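靴の棚を見直す

2019年7月2日

梅雨のあいだ、靴のことがずっと気になっていた。玄関のたたきに出しっぱなしの靴が増え、朝出るときに誰かの靴をまたぐ。下駄箱はあるのだが、奥のほうは冬物と、いつ履いたか思い出せない革靴で埋まっている。5月にも一度整理しようとして、途中で雨が降って靴を干せず、そのままになっていた。

今回は下駄箱には手をつけず、普段履いている靴だけを別の棚に移すことにした。使うのは黒い金属製のシューラックで、棚板が網になっているもの。以前、永野さん(Akihiko Naganoの名で自転車のブログを書いている人)が引っ越すときに譲ってもらった。新品で買うつもりもあって店で値段も見たのだが、もらったほうで足りた。

置き場所は、床をやめて焦げ茶の木のキャビネットの上にした。床に直置きすると、下の段の靴を取るのにいちいちしゃがむことになるし、掃除機もかけにくい。私の身長は164センチで、上の段にもそのまま手が届く。見た目はあまりよくないが、しばらくこれで使ってみる。

棚は手前に向かって少し傾いているので、靴は奥まで押し込まず、手前の横棒の近くで止まるように置く。よく履くスニーカーを上の段、その次に履くものを中の段、灰色のフェルトのスリッパは下のほう。白い布も上の段の左端にかけてある。掃除用のスプレーもすぐ手の届くところに出しておくことにした。しまうと使わなくなる。

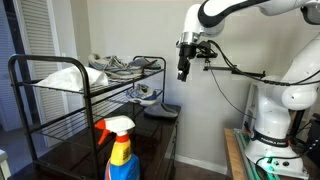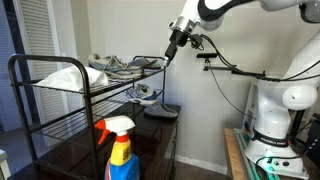
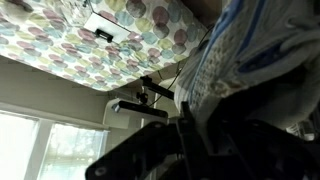
スニーカーの洗い方についても書いておく。前に書いた記事のコメント欄で聞かれて、返事をしないままになっていた。

まず靴ひもと中敷きを外す。ひもは洗面器に別にして、ぬるま湯と粉の洗剤でつけておく。本体は乾いたブラシで砂を落としてから濡らす。先に濡らすと、メッシュのところに泥が入りこんでなかなか取れない。洗剤はPlorixの液体タイプを使っている。水1000ミリリットルにキャップ1杯。濃くすると泡が切れず、すすぎの時間が延びるだけだった。

つけ置きは10分でやめている。長くつけたほうが落ちると思って一晩置いたことがあるが、かかとの接着のところが浮いてきたので、それからはやらない。こするのは古い歯ブラシとたわしで、ソールの横だけはメラミンスポンジを使う。メッシュにスポンジを使うと毛羽立つ。

すすいだら、タオルにくるんで洗濯機で短く脱水する。そのあと中に紙を詰める。新聞を取っていないので、近所の店で200円の更紙の束を買ってきて使っている。最初の紙はすぐに湿るので、1時間ほどで取り替える。ここを面倒がるとにおいが残る。干すのは風の通る日陰で、つま先を上にして立てかける。日なたに置いたときは白いところが黄ばんだ。すすぎが足りなかったせいかもしれない。

フェルトのスリッパは洗わない。一度手洗いして縮ませ、片方だけ小さくなった。今は濡らした布を固くしぼって表面をたたき、底はブラシをかけるだけにしている。アイルランドの友人のEimear Nic Aodhaに縮んだ話をしたら、向こうでは湿っているうちに木型を入れて形を戻すと教えてくれた。木型を持っていないので試していない。

網の棚のよくないところも挙げておくと、砂が下に落ちる。上の段に土のついた靴を置けば、下の段の靴にもキャビネットの天板にもかかる。天板につやがあるので、埃がのるとよく目立つ。トレーを敷くことも考えたが、棚の脚が引っかかりそうでやめた。置く前に外で靴底をたたくことと、天板をこまめに拭くことにしている。もうひとつ、かかとの細い靴は網の隙間に落ちる。わが家では私の黒いパンプスがだめで、下駄箱に戻した。

キャビネットと棚の脚のあいだには、家具用のフェルトを貼るつもりでいる。今はまだ貼っていない。ホームセンターにはLusarの丸いものと四角いものがあり、脚の太さを測っていかなかったので買わずに帰ってきた。次は測ってから行く。

残っているのは下駄箱の奥だ。冬のブーツは箱に入れて押し入れの上に上げる。革靴は一足ずつ履いてみて、足に合わないものは手放す。防水スプレーも古い缶が出てきたので、市の出し方を調べてから処分する。梅雨が明けたら、晴れた日の午前中に下駄箱を空にして、扉を開けたまま風を通す予定。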